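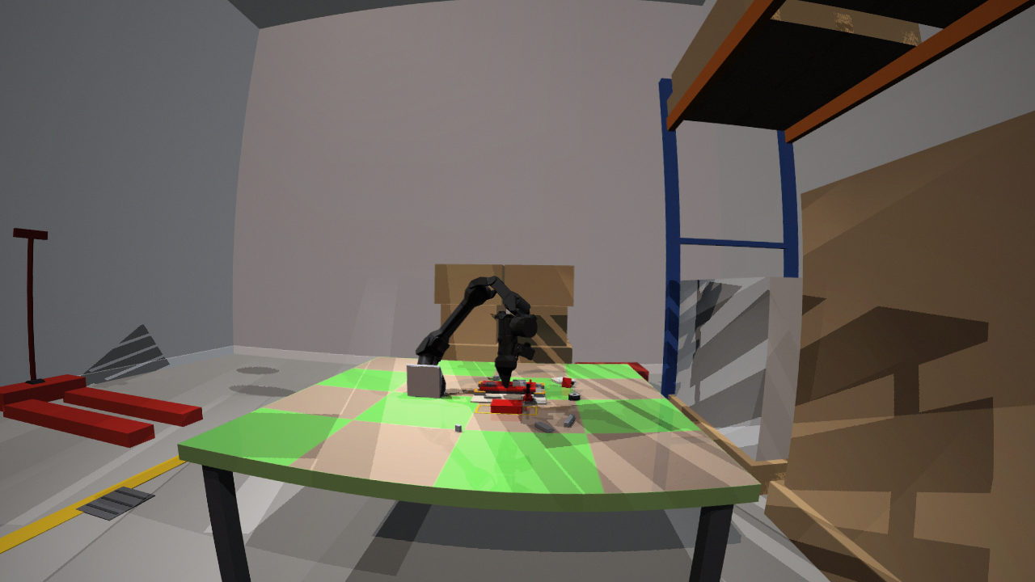 Practice in simulation helps robot arm with assembly work

Researchers at the Plunari laboratory have presented a method which teaches a robot arm to put small parts together by practising only in simulation. The first results were published in April, and the group says they are better than it expected.

The method is called Addo. For every attempt, the computer changes how the virtual room looks: the pattern of the table, the direction of the light, the shadows and the things standing in the background. The parts to be assembled keep their shape, but they are placed in new positions each time. In this way the arm must learn which details are important for the task and which it can ignore.

"Earlier, our model was learning the room together with the task," says Zuzanna Czarnecka, who leads the project. "When we moved a lamp, it made mistakes. Now it has seen so many strange rooms that one more does not disturb it."

The group trained the model in 739 different virtual rooms. After this it was tested on a real arm at the workshop of Suvodwood, a furniture parts maker which supports the study. The arm made 413 attempts to pick up a part and set it on a base plate, and 109 of them failed. Most of the failures happened with the smallest parts, which the gripper often pushed to the side before closing.

Afia Laryea, who was responsible for the tests, says that the simulation still does not describe friction well enough. She and her colleague Mohammed-Awal Acheampong are now measuring how the parts slide on different surfaces, and these values will be added to the next version.

The work will continue for two more years. The laboratory plans to share the virtual rooms with other research groups before the summer.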